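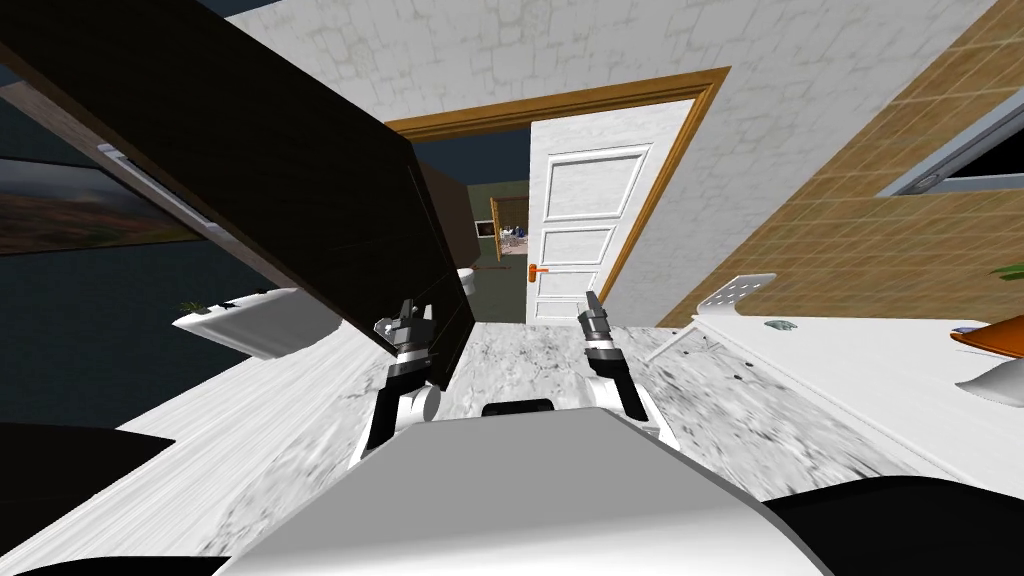
Ilse Drummond, Lecturer in Packaging Design

Figure 1. Rendered interior with a dark cabinet door open at upper left and a wood-trimmed doorway at center.

Last updated: May

4. Flavor Coding on a Small Range of Bottled Drinks

4.1 The range before the change

Gurum is a line of bottled tonics and bitter sodas made by Hekeck, a regional bottler with one plant at Irotside. When the study began, the line had 4 flavors: plain tonic, grapefruit, ginger, and rhubarb. All of them used the same clear bottle, the same crown cap in white, and a paper wrap label printed by Sabatier. The name of the drink took up most of the front panel. The flavor was set in small capitals along the bottom of the label, in the same dark green as everything else.

The company had kept the design plain on purpose. In its early years the plain tonic made up nearly all sales, and the other flavors were treated as side products. A shared label also kept printing costs down. Sabatier ran one base sheet for the whole line and changed only a single plate for the flavor name. Leftover sheets from a slow flavor could be held in plain form and overprinted later.

The trouble came when shops began to stock the full line side by side. Store staff mixed the flavors when refilling shelves, and shoppers took home the wrong bottle. The drinks themselves gave little help. The grapefruit and ginger sodas are both nearly colorless, and the rhubarb is a pale pink that is hard to see under the wide wrap label. Returns were not large in number, but most of those logged by the bottler gave the wrong flavor as the reason.

4.2 Three ways of marking flavor

We looked at three changes that could be made without a new bottle. The first was a colored crown cap for each flavor, with the label left alone. The second was a colored band across the lower part of the label, with the white cap kept. The third was a larger flavor name, moved up to sit directly under the brand name, with no added color at all.

A fourth idea, a separate neck label, was dropped before testing. The labeling machine at Irotside has one station, and a neck label would have meant a second pass. Hekeck had no plans to buy new equipment, so any result for the neck label would have been of little use to the company.

Colors were picked from inks that Sabatier already had in stock. Grapefruit was given a warm coral, ginger a yellow ocher, and rhubarb a dull rose. Plain tonic kept the dark green. The coral and the rose were closer than we wanted. We tried a deeper red for rhubarb, but on the uncoated paper it dried down to a brown that several people at the bottler read as cola. The rose was kept, and the problem is taken up again in 4.4.

The caps were harder to match than the labels. Crown caps are printed on coated metal and the paper label absorbs part of the ink, so one ink recipe gives two visibly different results. For the cap version we matched the caps to one another and ignored the label stock. A version using both cap and band would need a separate matching step, and we did not test one.

4.3 Procedure

Testing took place in a back room at the Irotside plant, on a run of store shelving loaned by a local grocer. The shelves were stocked with Gurum bottles in one of the three test designs or in the original design, along with other brands of soda and mineral water. The other brands stayed in the same positions throughout.

A total of 100 shoppers took part. They were recruited by a notice in the plant's own shop and through the grocer. Each person was given a short written list of drinks and a basket, and was asked to pick the items on the list as they would in a store. They were told that the study was about shelf layout. Labels and caps were not mentioned until afterward.

Every list had 7 items, and Gurum drinks were mixed in among the others. The order of items changed from one list to the next. Each participant saw only one design, so that no one could learn the system on one set of shelves and carry it over to another. We recorded which bottles were taken and whether a bottle was put back and swapped before the end of the task. Time was not used as a main measure, as people stopped to read the labels of unrelated drinks and the times were not comparable.

At the end, participants were asked how they had told the Gurum flavors apart. The question was open, and answers were grouped afterward.

4.4 Results

The original design produced the most wrong picks, as expected. All three changes improved on it. The color band gave the fewest errors overall. The larger flavor name came next, and the colored caps came last of the three.

The weak result for caps was tied to shelf height. On the top shelf the caps were above the eye level of many participants, who saw the bottle from below and to the front. On the bottom shelf the caps did as well as the bands, and people looking down into the row often named the cap color as their main guide. A shop that sells from low crates or from an open chest would likely see more benefit from caps than our shelving shows.

Most errors left in the band version were swaps between grapefruit and rhubarb. This fits the concern about coral and rose noted above. In the larger-name version the errors were spread evenly across the flavors, and more bottles were put back and exchanged. People seem to have picked up a bottle first and read it second.

In their answers, participants who saw the bands rarely spoke of the flavor name at all. A few could describe the band color but could not say which drink it stood for until they looked again. We take this to mean that the band helps a shopper separate the flavors, while the name is still needed to identify them on a first visit.

4.5 Printing and stock

The band design needs one more ink on each label than the original. Sabatier quoted it as a small rise in cost per sheet, with the larger cost coming from changeover. The press has to be washed between flavors, and each wash wastes sheets while the color settles. Sabatier put this at up to 600 labels per changeover. For plain tonic, which runs long, the loss hardly matters. For rhubarb, which is bottled in short batches, it is a real share of the run.

Hekeck has since moved to printing the slower flavors less often and holding finished labels in stock. That solves the washing problem but ends the older practice of keeping plain sheets for later use. If a flavor is dropped, its labels are scrap. The company accepted this for the current line and has asked that any new flavor be sold first with the plain label and a colored cap, and given a band only once it has stayed in the range for a full season.

We use cookies to remember your reading preferences and to count visits to this page. By continuing to browse you accept their use. Manage cookie settings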